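The second day of the Mindum trade corridor visit began with a briefing on foreign investment rules, delivered by Gilmar Amaral in 40 slides. He told us the border town of Endach had gained 1141 jobs from its larger neighbour's loans. I asked who had counted them. The ministry, he said.

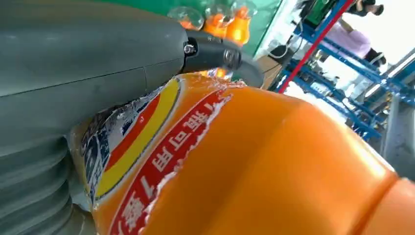
Beverley Hartley pressed him on the debt terms and got a promise of a written reply by May – I'm not holding my breath. Officials call the arrangement friendship between equals, yet 12 of the 14 contracts we were shown went to firms from the lending side.
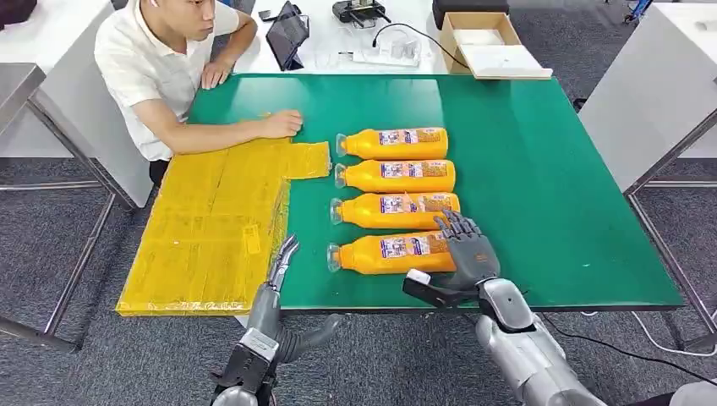 After lunch the bus took us to the Vakeck crossing, where the new customs hall was shut. Our guide blamed a holiday. The old road beside it was full of lorries.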